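The Vulau 50: a folding craft table I keep going back to

Posted February 10, 2024
Shared 1,882 times

Okay, so I get asked about this table more than anything else in the shop, and since I've been using mine every single day I figured I'd stop copying and pasting the same email and write it all down in one spot.

I'm Amarachi, I run the little online store here, and the Vulau 50 is the biggest thing we carry (it barely fits through our stockroom door, but that's my problem and not yours).
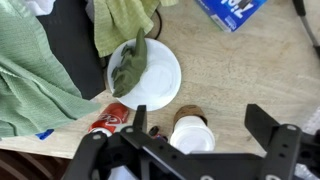
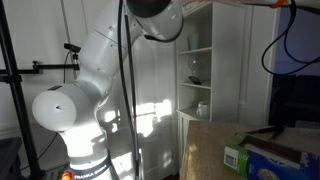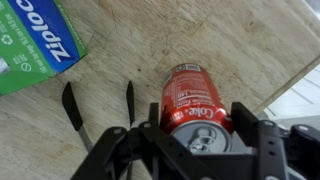

The 50 in the name is the width of the top in inches. When it's folded it's the thickness of a fat dictionary, and it'll slide behind a couch or stand up in a closet. I keep mine behind the bedroom door and haul it out after dinner, when the kitchen table is still covered in everybody's mail.

It comes with 2 heights. The low one is for sitting, and the high one is for cutting fabric or wrapping presents without wrecking your back. You change it with a lever under each end. Do both ends before you put anything on top, please! I did one end, got distracted by the phone, and came back to a very sad pile of beads in the corner.

Now, the legs. The first version had legs made by Drutby, and they were fine, but they had a bit of a wobble on carpet. I complained, a lot of you complained, and the ones we've been shipping since January have a wider foot made by Plevier. I've been leaning on mine with both elbows while I cut quilt squares and I'm really happy with it. If you bought the old version from us and the wobble bugs you, the new feet fit the old legs. Email me with your order number and I'll send you a set for the cost of postage.

Cleaning is easy. Warm water, a soft rag, a drop of dish soap if you've been gluing. Don't use the scratchy side of a sponge, and go easy with a hot glue gun (get yourself a silicone mat, they're cheap and you'll use it for everything).

A few things I get asked a lot:

Can you use a sewing machine on it? Yes, on the low setting. Asabe Ogundipe, who teaches the Jibrin beginner quilting class, has been running hers on one for months and says it only shakes when she really floors it.

Can you leave it outside? Nope. A covered porch for an afternoon is fine, but bring it in at night.

Does it need putting together? Only the feet, and they screw on by hand. There's a little bag of spare screws taped inside the box, so check for it before you toss the cardboard, because I've had so many emails about that bag!

Will you do a smaller one? I'd love to. I keep asking and I keep getting a maybe. If you want one, leave a comment and I'll forward the whole lot.

Shipping: it goes out flat in one box, usually within two working days. It's heavy, so if you've got stairs, grab a friend. Returns are fine as long as the lever tape is still on, and I'll email you the label.

We've got both finishes in stock at the moment, the pale one and the gray. The gray hides pencil marks better, but I like the pale one for matching thread colors in the evening. Pick whichever you like and drop me a line if you get stuck on the levers.

3,329 likes
50 comments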